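4.3 Cord contact failures

The most serious fault in the Groen trials came from an object that was never a target. Of the 76 pick attempts in the cluttered tabletop condition, 20 ended in a protective stop, and nearly all of those stops followed contact between the fingers and the power cord of a desk lamp. The Dresov arm was not damaged in any of them. In two cases, however, the cord was lifted together with the fruit and the lamp was dragged toward the edge of the table before the force limit was reached.

The task itself was simple. The operator named a fruit, and the Zallier planner chose a grasp from the head camera view, moved the arm above the object, closed the fingers and carried the object to a tray. The lamp was included as a fixed obstacle. Its shade and base were segmented correctly in every logged attempt, and the planner kept the required clearance from both. The cord was treated differently. Because it is thin and lies almost flat, most of its depth readings fell within the noise band of the table surface, and the filter removed them before the obstacle map was built. As far as the planner was concerned, the space beside the apple was free.
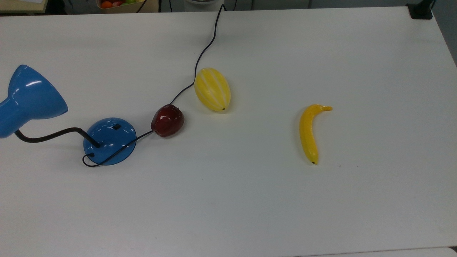

Figure 6. Head camera view of a cluttered layout. The lamp cord passes beside the red apple and the yellow melon; the banana lies apart from it.

Layouts such as the one in Figure 6 account for the pattern we saw. Stops were concentrated on the apple and the melon, where one finger had to come down next to the cord. Attempts on the banana in the same layouts ended normally. A review of the force logs showed that contact was usually made during the last part of the descent, but the stop was triggered later, during the lift, when the cord pulled tight. The controller had no check between these two points. It read the small rise in side force as normal contact with the table.

We made 2 changes after this review. The color image is now searched for long, thin, dark regions, and any match is added to the obstacle map with a fixed height, whatever the depth data show. The lift was also split into a short slow raise followed by a pause, during which the side force is compared with its value before the fingers closed. If the difference is too large, the fingers open and the arm backs away along the same path.

The first change depends on contrast. A white cord on a white table would still be missed, and we have not tested one. Until that is done, the Skivska safety procedure requires the operator to keep a hand on the stop button whenever a corded object is on the table.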